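Masson EMF Meter, Model 3434
Handheld field meter for old houses, inns and night walks

Every shop that sells these will tell you the lights mean company. We won't. The Masson 3434 measures magnetic fields, and a house with old wiring is full of them. If the needle jumps in the upstairs hall of the Vunstead Inn, look for a cable before you look for the drowned bride.

We stock it anyway. It's a decent meter, and people who plan to sit up all night in a supposedly haunted room may as well carry something that reads the same way twice.
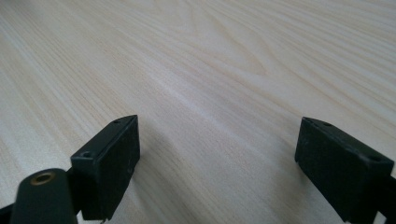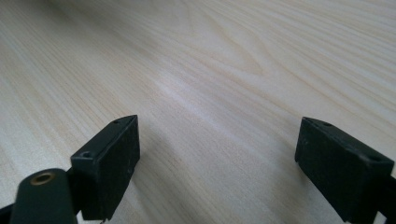

Take your first reading at home, somewhere dull, and write it down. Without that number the rest of the night's numbers are worth very little. A bare table with pale, streaky grain like this one will do fine, as long as there's no cord or fuse box behind the nearest wall. Leave the meter flat for 3 minutes. Then do the same in the haunted room before anyone starts telling stories.

What you get
Meter with needle and five lights
Wrist strap
Soft case
Printed log sheets, pack of 16

Runs on 2 AA batteries, not included. Expect roughly one long night per set, less in a cold cellar. Weak batteries make the needle drift, and we suspect a good share of the Vutdale reports began that way.

How it compares
The Flovier costs more and adds a "spirit voice" speaker. We tested one and heard a radio station. It has been dropped from our list.

Returns
Unused meters may be sent back in the original case. We don't refund for a lack of ghosts, and we don't pay out for finding one either.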